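Drultix Table Finish Restorer, three months in

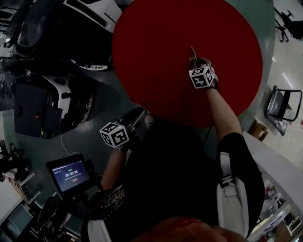
I don't trust any product that says it works on "all sealed and painted surfaces." Paint alone covers a dozen things that behave differently under a rag. So when Aranka Kelemen, who sells secondhand furniture two streets over from me, handed me a tin of Drultix and said it had saved a sideboard of hers, I asked to see the sideboard. She had sold it. Make of that what you will.

The tin says it cleans, fills fine scratches, evens out the shine and leaves a coat that resists cup rings. You wipe it on with a lint-free cloth, wait 26 minutes, then buff. Why 26? There is a page on the Drultix website about the curing window, and it doesn't explain the number either. I tried leaving it for half an hour and could not tell the two patches apart. I tried ten minutes and got smears, so there is a minimum, but I doubt it has anything to do with the number on the tin.

I tested it on four pieces between March and May: a painted kitchen table, a varnished oak shelf, an old desk with a worn lacquer top, and a pair of cheap bedside cabinets with a foil finish.

Kitchen table first, as painted tops are what most people will buy this for. It did lift the dull film that builds up where people rest their arms. It also took a little color with it. There was a faint tint on the cloth after the first pass and a stronger one after the second. The label says to "test in a hidden area," and I had, on the underside of the rim, where the paint had never been rubbed by anything and came through fine. The top was a different story. If your paint is old, test it on a part that gets used.

The shine was even for a week and a half. After that the spots where we put plates down went flat again and the rest stayed glossy, and the table looked worse than it had before I started. A second coat fixed that for another couple of weeks. You can see where this is going, and so can whoever sells the refills.

On the varnished oak it was good. I'll give it that without any fuss. Fine scratches from sliding books in and out are much harder to see, and the shelf still looks decent in May. Plain paste wax does the same job, though, and I had a can of that in the garage already. I did half the shelf with each and asked my brother-in-law to tell me which was which. He got it wrong twice and then lost interest.

The desk was the disappointment. Worn lacquer is supposed to be what this stuff is for. It filled nothing I could feel with a fingernail, and along one edge where the lacquer had already started to lift it crept underneath and dried cloudy. I had to scrape that out with a plastic card.

Foil cabinets: no difference, apart from the smell. It's a sweet solvent smell and it hangs around until the next day, even with the window open.

Then the cup rings. I put a mug of hot tea on the treated oak and on the waxed oak and left both until the tea was cold. Faint ring on each. Both wiped away with a dry cloth after an hour. The box claims 1000 wipes of protection, and I am not going to check that, but I would love to meet the person who did.

I wrote to the company about the color coming off. The reply came from a Raimonds Žukauskas in customer care, polite and fairly quick, and told me the table had probably been painted with something that wasn't fully sealed. Fair enough, but how is a person supposed to know that standing in a store? He offered me a voucher for the Drultix primer. I haven't used it.

The tin holds 373 ml, which goes further than I expected. I still have more than half left after all of the above. The lid is a nuisance: it bends the first time you pry it up and never seats properly again, so keep the tin upright. The free cloth sheds.

Would I buy it? For varnished wood, if I had no wax in the house and found it at 50 percent off, maybe. For a painted table, no. Wash it with dish soap, dry it, and repaint it when you get sick of looking at it.

Two stars out of five, and one of those is for the shelf.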